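# The pause before the grab

*2024-10-17*

I'd been in Ondville less than an hour when I caught myself holding my breath over a planner. Not the paper sort with birthdays in it — the bit of software that decides how a robot gets its hand from one place to another without hitting its other hand on the way.

It's called Nondero, it belongs to a small outfit named Hakala, and I had come expecting to be bored by it. I write about gadgets! I like things with buttons!

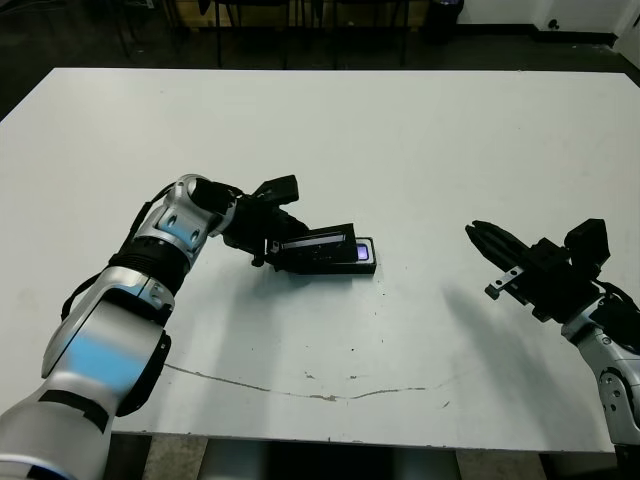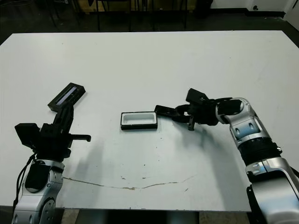 *Two arms, one white table: the left gripper holds a black object in both pictures.*

What I hadn't understood is how much arguing goes on inside a machine like this. There's a perception part, which looks through the cameras and says what it thinks is on the table and where. There's a planning part, which takes that guess and works out a path. And there's a control part down at the bottom, which couldn't care less about tables and simply wants to know where each joint should be in the next instant (at Hakala it gets a fresh answer 500 times a second, and sulks if one is late).

Most of the trouble happens in the gaps between them. Perception changes its mind by a few millimetres, the planner politely starts again, and control is left halfway through a movement that no longer leads anywhere. In the early versions the arms simply froze while this was sorted out. I was shown a recording of it and it looks exactly like me in a supermarket, trying to remember the second thing on the list.

Nondero's answer is to keep a stack of half-finished plans going all the time, 189 of them by default, and throw most of them away. When the guess about an object shifts, there's usually a plan in the pile that nearly fits, and the arm slides over to it. I asked why 189. The answer was that 1,000 made the computer too slow and 188 was never tried. I liked them a lot after that.

Dark, shiny things are still a pain, by the way. A black object in a black gripper is hard work for a camera, and the software has to lean on what it knows about its own fingers to guess where one stops and the other starts. There's a tool for checking this called Trirnska, which replays old runs and colours in every moment where the perception part was unsure of itself. I was given a go on it and lost most of the afternoon. You drag a slider back and forth and watch the doubt come and go like weather, and after a while you start spotting the bad grasps before they arrive — or I thought I did, anyway. My score was poor.

The library of saved runs stood at 2,118 when I visited, all of them searchable, many with grumpy notes attached. "Elbow again" was a popular one. So was "why".

The next version is due in November and is meant to let both arms share a single pile of plans. At the moment each arm keeps its own and they swap notes, a bit like two people trying to fold a sheet over the phone. I've asked to come back for it, and I'm bringing sandwiches this time, as the nearest café to the lab shuts at two.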